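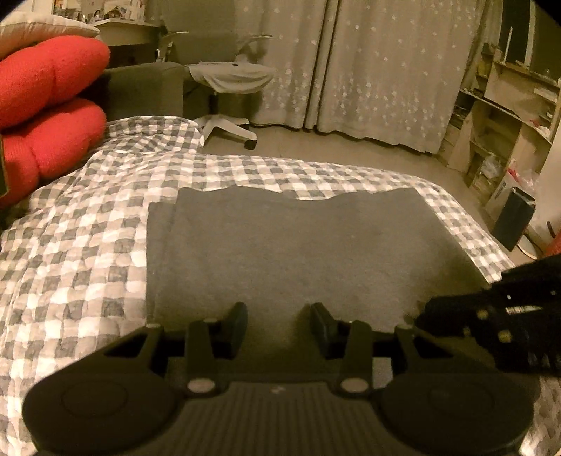

휴대용 그리퍼 2대 점검표 (작업 장소에서 사용)

점검일: 2025년 4월 1일
관리 번호: Vorkix-71
양식: Jorkari 정비실

표시 방법: [x] 이상 없음, [ ] 조치 필요. 의견은 항목 바로 밑에 짧게 씁니다. 두 대의 결과가 다르면 나쁜 쪽을 기준으로 표시합니다.

## 1. 전원을 넣기 전

- [x] 손잡이와 하우징에 금이 간 곳이 없다
- [x] 좌우 원형 패드가 단단히 고정되어 있다
 - 의견: 손으로 눌러서 확인했습니다. 흔들림이 없습니다.
- [ ] 브래킷 나사가 모두 조여 있다
 - 의견: 16개 중에서 2개가 조금 풀려 있었습니다. 다시 조였지만 다음 점검 때 같은 나사를 꼭 보아 주십시오.
- [x] 링크 관절의 핀이 밖으로 나오지 않았다

## 2. 집게 동작

- [x] 집게가 끝까지 열리고 끝까지 닫힌다
- [x] 닫았을 때 두 집게 끝의 높이가 같다
- [ ] 움직일 때 소리가 나지 않는다
 - 의견: 한 대에서 작은 마찰 소리가 납니다. 레일에 먼지가 있는 것으로 생각합니다. Tonar 청소 솔로 닦았고 소리가 줄었지만 완전히 없어지지는 않았습니다.
- [x] 손을 놓으면 집게가 원래 위치로 돌아온다

## 3. 침대 위에서 천을 잡는 작업

- [x] 접은 천이 체크무늬 깔개 위에 평평하게 놓여 있다
- [x] 집게 끝에 천을 상하게 할 날카로운 부분이 없다
- [x] 두 대를 같이 쓸 때 서로 부딪치지 않게 간격을 둔다
 - 의견: 한 대는 앞쪽에서, 다른 한 대는 왼쪽 옆에서 들어가면 간격을 지키기가 쉽습니다. 손가락은 링크 사이에 넣지 마십시오.
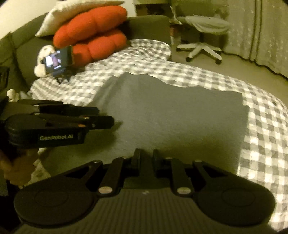
## 4. 주변 안전

- [x] 의자 바퀴가 작업자의 발이 움직이는 자리에 없다
- [x] 커튼이 집게에 걸릴 수 있는 거리에 있지 않다
- [ ] 바닥의 상자를 통로에서 치웠다
 - 의견: 선반 앞쪽에 상자가 있습니다. 침대 옆으로 돌아갈 때 발에 걸릴 위험이 있으니 작업 전에 옮기는 것을 부탁드립니다.

## 5. 작업이 끝난 후

- [x] 전원을 끄고 집게를 닫은 상태로 보관한다
- [x] 레일과 관절에 붙은 실과 먼지를 제거한다
- [ ] 예비 핀이 보관함에 있다
 - 의견: 남은 것이 없습니다. Ammann 쪽에 주문을 요청했고 아직 답을 받지 못했습니다.

종합 의견: 사용할 수 있습니다. 다만 마찰 소리가 다시 커지면 그 그리퍼는 즉시 멈추고 정비실로 보내 주십시오. 레일 교체는 11월 정기 정비에 계획되어 있습니다.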